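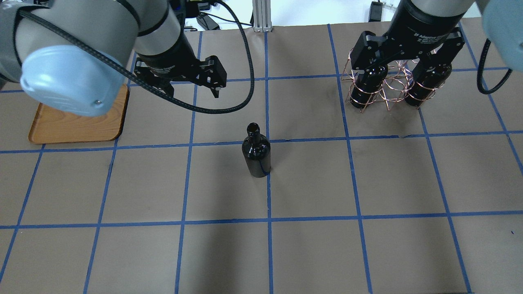
Grigoris Stergiou has managed visitor access at Shezi, the walled estate on the hill above Stasorbridge, since 1999. Before that he worked on the ferry timetable, and he still talks about the house mostly in terms of arrivals and departures.

"The capacity of the site is set by the north staircase," he says. "It takes 155 people an hour going up, single file. Everything else we do follows from that figure."

The limit is the reason for timed tickets, introduced on the main route in May and kept until the clocks change. Visitors who come by boat from Utetti land at the lower jetty and walk up through the orchard. The path has 444 steps and two benches. Those who drive use the Tarnus road and park outside the east wall, where the ground is level.

Stergiou recommends the boat in one direction only. "Take it coming in. The last sailing back fills up with day passengers from farther down the lake, and we have no control over how many seats are left."

The daily ceiling is 700 tickets. It was higher until the floor of the map room was surveyed. The room is now open to groups of 12, with a guide, and has to be booked at the gatehouse on the day. There is no advance list.

Asked which part of the estate people miss, he names the cistern under the kitchen court. "It is on the plan, but the door looks like a storeroom door. You go down nine steps and the temperature drops. Bring a sweater - we don't lend them."

The chapel is closed while the roof drainage is replaced. The terrace, the walled garden and the stable block stay open without a ticket, from 8 a.m. until dusk. Dogs are allowed on the terrace on a lead.

Stergiou would like to see a second staircase opened on the west side, and drawings exist. "The stone is sound. The handrail is the problem, and the handrail has been the problem for six years."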